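Bangles on the Bedspread

A data card for the jewelry part of the Imrie household tidying set

Maintainer: Umesh Dubey
Status: finished, in the sense that I have stopped
Last touched: March

What this is

Imrie is a collection of short recordings of people putting small household things in order. This card covers the jewelry: bangles, beaded bracelets and rings that started out in a tangle and were meant to end up somewhere sensible. There are 2,897 clips in the release. Of these, 2,451 have labels I would defend in front of a stranger, and the rest are in the folder called unsorted, which I admit is a poor advertisement for a tidying dataset.

The clips come from two homes, one in Tambridge and one in Prirthorpe. If you want drawers, kitchens or the notorious string box, those have their own cards.

The task

Each clip covers one small job. Separate two strands. Lift a bracelet off the pile. Take the bracelet out of the bangle, or put it back in if you feel that strongly about it. Labels are short and plain, and they name the piece before the verb, so that sorting the file by name gives you all the bangle clips in one block.

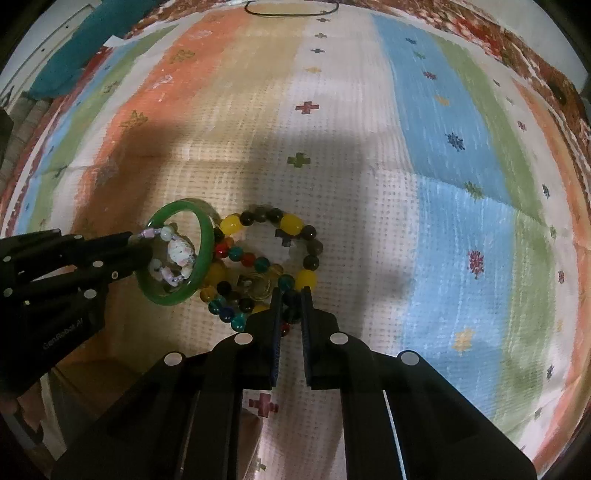

The verb list was longer in version 1. We had "untangle," "disentangle" and "free" as three separate entries, and two annotators who could explain the difference at length. They are now all "separate." If you have code that expects the old verbs, the mapping is in verbs_old.txt.

The pieces

jade_bangle: the green one. Rigid, glossy, and the only thing in the set that keeps its shape when you look away. Other pieces end up inside it or threaded through it constantly. Label it first.

pastel_strand: pale beads, pink and white among them. Annotators have called it pink, white, lilac and, once, "bridal." Please use the label.

multi_strand: beads in several colors, yellow and red included. Easy to spot alone and very hard to follow once it crosses another bracelet.

dark_yellow_strand: dark beads broken up by bright yellow ones. Confused with multi_strand more than any other pair in the set.

ring_small: any ring for a finger. It goes missing from labels far more often than from the bed.
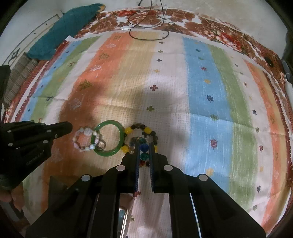
Fig. 2. Multi-colored beads between the fingers, jade bangle lying flat with a small silver ring inside its lower part.

The surface

Striped cloth with small scattered motifs, in orange, green, blue and white. It is a terrible background for colored beads, and we kept it for that reason. A yellow bead on a yellow flower is a fair test of anybody's eyesight. Earlier labels call the cloth "rug," "bedspread" and "blanket" depending on who was typing. All three now read "cloth."

Creases are not labeled. Shadows are not labeled either, although 639 clips carry a dark_patch flag where a shadow covers enough of the jewelry to change how the colors look. Filter on it if your color model is delicate.

How labels were made

One person labels, a second checks, and I settle the arguments. Most arguments concern overlap. The rules, as they stand:

1. If one piece crosses another, label both and mark the pair "overlap."
2. If a strand passes through the bangle, mark "threaded." If it only sits within the circle, mark "inside."
3. If you cannot tell which strand a bead belongs to, mark "shared" and move on with your life.
4. A piece counts as held only when it is gripped. Hovering over it is "near." 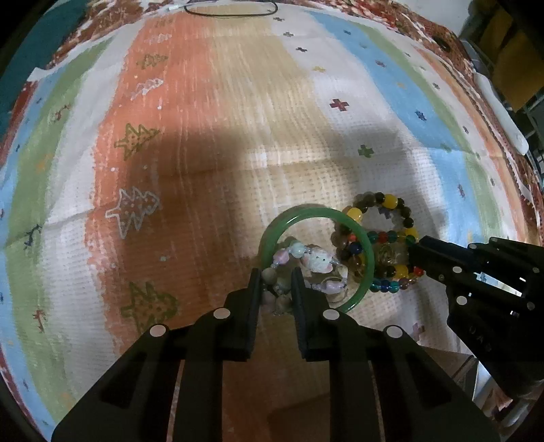 Known problems

Clips with three or more bracelets in one heap have the worst labels. Agreement between checkers drops, and so does morale.

Bead counts were attempted in version 1 and removed in version 2. Please stop asking for them.

The first 2,000 clips were named by hand, and a few names contain the word "braclet." Correcting them would break the Voswood split, so they stay.

Splits

Use the Voswood split unless you have a reason not to. It keeps the homes apart, with Tambridge for training and Prirthorpe for testing. The random split is still in the archive for anyone who prefers better numbers.

Changes

v2: verbs merged, bead counts dropped, "threaded" and "inside" separated.
v1: everything else, including the typos.

Corrections go to Umesh Dubey, with the clip name and the label you think it should have.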